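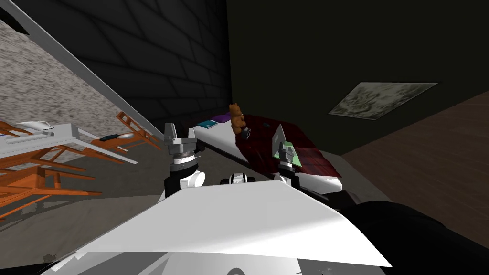
**Figure 3.** Simulated bedroom used for the bed-clearing task, with both arms raised beside the bed. The grey two-fingered gripper is on the left and the gripper with pale green-tinted fingers is on the right.

### 4.2 Comparing the two grippers in the bedroom

We had meant to run the whole comparison in the kitchen layout described in Section 4.1, and for a good while we did just that, but the kitchen is rather kind to grippers. Nearly everything in it is stiff and stands upright on a flat counter. Relu Bălan suggested early on that we move to a bedroom, where the things to be picked up lie on a soft surface and come in awkward shapes, and we are very glad we listened to him, as most of what we learnt came from that room.

The layout in Figure 3 was built in the Remska simulator. The mattress is partly covered by a dark red blanket, and towards the far end there is a small teddy bear with a teal book lying flat beside it. These two, together with the small dark cube in front of the bear, were our target objects. The desk and chairs on the other side of the room were left in place throughout, partly for the sake of realism and partly to give the arm planner something to worry about when the base turned.

Both grippers were driven by the same controller, which we call Jara, and with the same closing speed. For the left arm we used the Fisum gripper and for the right arm the Juteck, and halfway through the trials we swapped them over – a tedious job even in simulation, as the wrist offsets had to be entered again by hand – so that neither would gain from always working on its better side. We ran 400 trials in all, with a limit of 30 seconds on each.

The bear gave very little trouble to either gripper. The cube was harder than we expected, chiefly when a finger came down on the bear first and nudged the cube out of reach. The book was the real test. A closed book lying flat offers only a thin edge, and the mattress model gives way a little under load, so a finger has some chance of getting beneath the cover if it comes in low enough. The Juteck managed this more often than the Fisum, and of the 49 trials that ended in a dropped book, 12 were with the Juteck and the rest with the Fisum.

We would ask the reader to be a little careful with that result. Contact between a finger and a soft surface is one of the weaker parts of any simulator, ours included, and we changed the friction setting for the blanket once, in January, after noticing that the fingers were sliding over it far too easily. All the trials counted here were run after that change, but we have not yet repeated them with a second friction value – something we should very much like to do before saying anything stronger about finger shape.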